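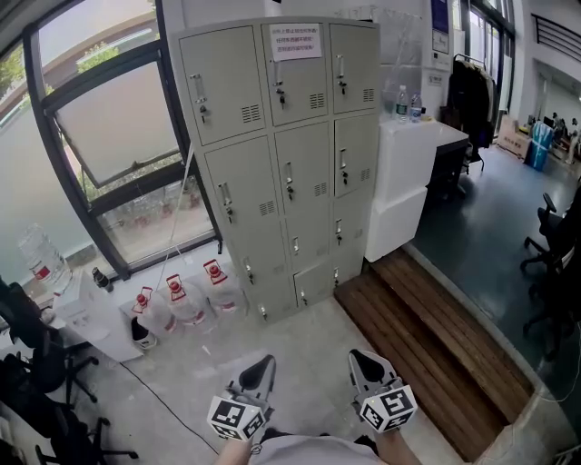 Okico Gumby hand grippers, the pair - long-term review
Posted 2018-08-04 by Aniela Kozłowski

I run the day shift for a small group at Bolten, and we do demonstration work, which means that we do ordinary chores with a gripper in each hand so that a robot arm can later be taught to do the same chores. I've had the Gumby pair on my hands most working days since October, and I've been promising the people who write to me that I'd put my thoughts down properly. Pour yourself something, I do go on a bit.

First, the thing itself. You get two gray plastic grippers with curved jaws and black padding, and each one carries a cube with the black and white squares the tracking software looks for. Ours cost 600 for the pair, which made my manager sit down for a moment, but the Karppinen set we had before was dearer and the left trigger on that one stuck whenever the weather turned damp. The Gumby triggers have never stuck. They have a lovely soft pull, and after a long afternoon it's my shoulders that complain and my fingers feel fine.

The weight is good too, though I'd like it a little further back. When you hold both of them out in front of you and reach down toward something low, the front end starts to feel heavy, and our shorter colleagues notice it more than I do. We take 20 minutes on and then a proper break, with the grippers down on the table and no one trying to squeeze in one more run. If you're setting up a team, please write the breaks into the schedule before you write anything else.

Setup was painless. I had the pair talking to the recording computer before lunch on the first day, and I am not a technical person by training (I came over from the stockroom and could barely find the settings menu). The booklet is short and mostly clear, apart from the page on calibration, which somebody must have translated late at night. Read that one twice. 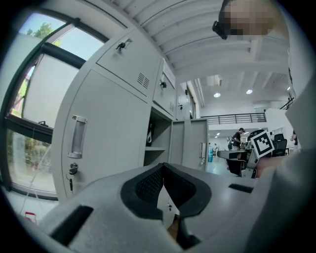 Lockers are the chore I'd use to judge any gripper, and I would happily send every manufacturer home with one. A drawer is forgiving and a door on a big round knob is easy, but a metal locker asks you to come in at just the right slant. The silver pull handle on a door like the big lower one is upright and set back into the metal, and right beneath it there's a key in the lock with a tag dangling from it, so you have to mind where the tip of your jaw ends up. The black pad is a real help with handles of that sort, thanks to the rubbery rim standing up along its edge, and I find I can be gentle with it. Once a compartment is open, with its shelf across the middle, you want to be able to get into the upper part and the lower part without knocking the divider, and the Gumby's nose is just about slim enough for that. I'd still ask Okico for a narrower version. Keys themselves are another story! I can turn one on a patient day, and I wouldn't put it in front of a new starter.

Now for the part people really write to me about, which is what work like ours does to a workplace. I was nervous when it was first explained to us. You open cupboards and lift bottles and put things on shelves, and every good run goes off to help a machine do it, and of course you wonder what that leaves for you. I can only tell you how it has gone at our place. The night restocking round is the first job the arms are meant to take, and I haven't met anyone who is sorry to lose it. Two of the people who used to do it are with me now, on days, and their pay went up a little. I do worry about the next round of changes, and I've told management so, and I'd like the promises in writing.

There's also something I hadn't expected, and it's that the old hands turned out to be the best at it. My record is 284 accepted runs in a week, and a colleague with decades of stockroom behind her passed that without seeming to hurry. She knows how a stiff door is going to behave before she touches it. It did us all good to see that knowledge treated as something worth recording, and I wish it had been paid as such years ago.

Small grumbles, then. The pads pick up dust and want wiping at the end of each shift, spare pads are sold only in sets, and the carrying case has a zipper I don't trust. Okico's support line answered my one email in 2 days and was very kind about it.

Would I buy the pair again? Yes, and I've already asked for a second one, with softer grips if they'll make them for smaller hands. I'll add a note at the bottom once it arrives.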